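November, notebook, pen sorting rig (Clodden arm pair)

Picking up where I left off before lunch. The left channel dropped again at episode 286, same as yesterday: the left stream freezes, the right one keeps going happily, and the recorder doesn't complain at all! So we get a lovely clean file where one hand has simply stopped existing halfway through a pen. Natalina spotted it first when she was scrubbing through the Mamport batch and asked me why the left side looked "asleep."

What I tried: new USB port, no change. Restarted the Piras logger, no change. Then I did a long run of the two-handed marker move over the three mesh holders, going slow on purpose and rolling my left wrist out as far as I could stand (my shoulder is not thanking me).

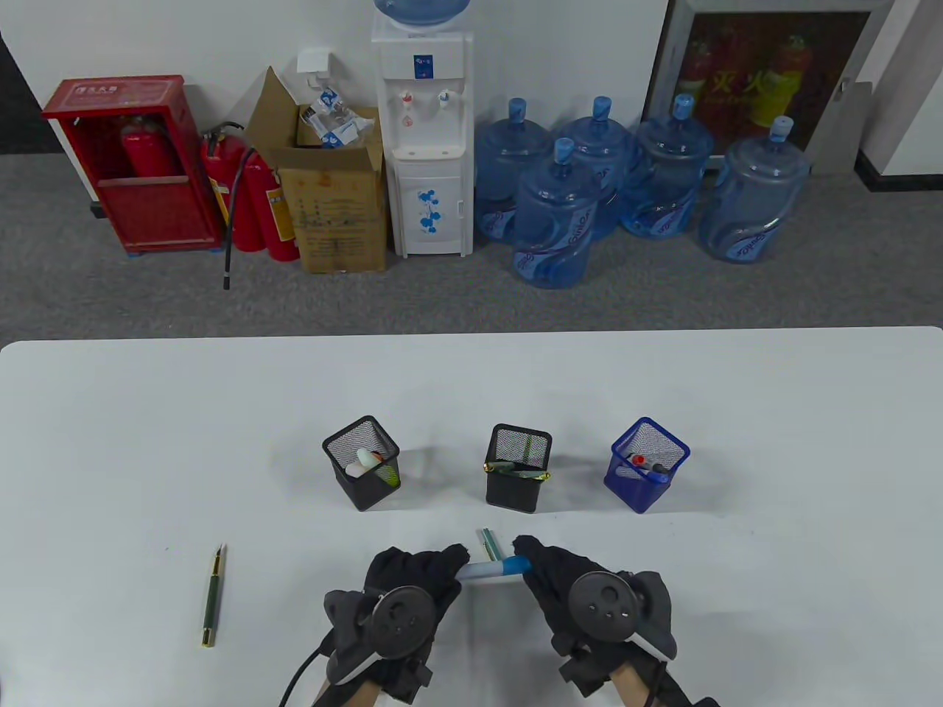
Marker held between both hands, black cable on the left controller.

Got the freeze on the wrist roll, up to 800 ms each time, and once it didn't come back until I let go and started over. Keeping the wrist flat I couldn't get it to happen, so I'm pretty sure it's the cable or the connector and I'm leaving the software alone for now.

The part that bothers me is playback. If one of these files goes to the arms, the right one keeps pulling while the left just holds, and yes, that is how we bent a finger pad on the Flodport job. Carmela wants no replay of anything from this batch until it's been checked, and I agree with her. 2,317 files, ugh.

To do: swap the left cable, add a stale-data check that kills the recording after 16 missed samples, and ask Natalina for her list of bad episodes so I can flag them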